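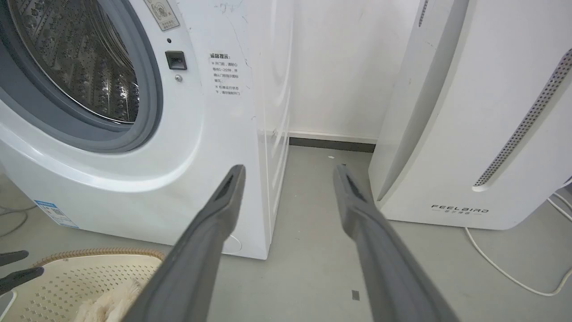
Lohnt sich so ein Pflegeset für die Waschmaschine überhaupt, oder tut es auch ein alter Lappen mit Essig? Und geht Essig nicht auf die Gummis? Das wollte Doãn unter meinem letzten Beitrag wissen, und weil ich das Set von Zemlow sowieso schon seit Dezember im Bad stehen habe, gibt es jetzt endlich den Bericht dazu.

Zum Essig kurz: Den nehme ich an der Dichtung nicht mehr. Ich habe das jahrelang so gemacht, und bei meiner vorigen Maschine wurde der Gummi irgendwann spröde. Ob das nun vom Essig kam, weiß ich nicht, aber ich mag es nicht noch mal ausprobieren.

Im Karton liegen eine gebogene Bürste für die Türdichtung, ein schmaler Pinsel, zwei Mikrofasertücher und eine Flasche Reiniger. Bestellt habe ich über Skudport, die Lieferung war flott, nur war der Karton dreimal so groß wie nötig. Die Anleitung ist ein Faltblatt mit 16 Sprachen und sehr kleiner Schrift (Lupe bereitlegen!).

Die Bürste ist für mich der eigentliche Kaufgrund. Wer eine Frontladermaschine hat, kennt die graue Gummimanschette rund um die Tür und weiß, was sich in der Falte alles sammelt: Fusseln, Haare, einmal bei mir sogar eine halbe Kinokarte. Mit dem Lappen komme ich da nur mit dem Finger rein, und unten, wo das Wasser stehen bleibt, wird es richtig eklig. Die Borsten sind weich genug, dass sie nichts zerkratzen, und trotzdem holen sie das Zeug raus. Einmal herum dauert keine zwei Minuten – das kriege sogar ich zwischen zwei Ladungen hin.

Der Pinsel ist für die kleinen Stellen gedacht, also für das Türschloss und die Kante davor. Nett, aber da nehme ich genauso gern eine ausgediente Zahnbürste. Bitte nur trocken in der Nähe vom Schloss arbeiten, da will man keine Brühe drin haben.

Beim Reiniger bin ich gespalten. Auf der weißen Front macht er sich prima, graue Schlieren gehen nach einmal Wischen weg, und er riecht zum Glück nur ganz leicht nach Zitrone. In der Edelstahltrommel sehe ich dagegen keinen Unterschied zu einem heißen Leerlauf mit normalem Pulver. Alte Kleberänder von Aufklebern schafft er auch nicht, da musste bei mir Speiseöl ran. Vorsicht übrigens bei aufgedruckten Hinweisen auf dem Gehäuse, dort würde ich nicht schrubben.

Zum Vergleich hatte ich vorher die Dichtungsbürste von Sikus. Die ist günstiger, aber so steif, dass sie mir ständig aus der Falte gesprungen ist, und der Griff war nach ein paar Wochen locker. Bei Zemlow sitzt bisher alles fest.

Was mich stört: Die Bürste hat keine Öse zum Aufhängen. Sie liegt jetzt immer oben auf der Maschine und fällt beim Schleudern in den Spalt daneben, und dann darf ich mit dem Besenstiel angeln. Ein kleines Loch im Griff, das wäre doch wirklich drin gewesen!

Von mir gibt es vier von fünf Sternen. Den Reiniger kaufe ich nicht nach, die Bürste sofort wieder, wenn es sie einzeln gäbe.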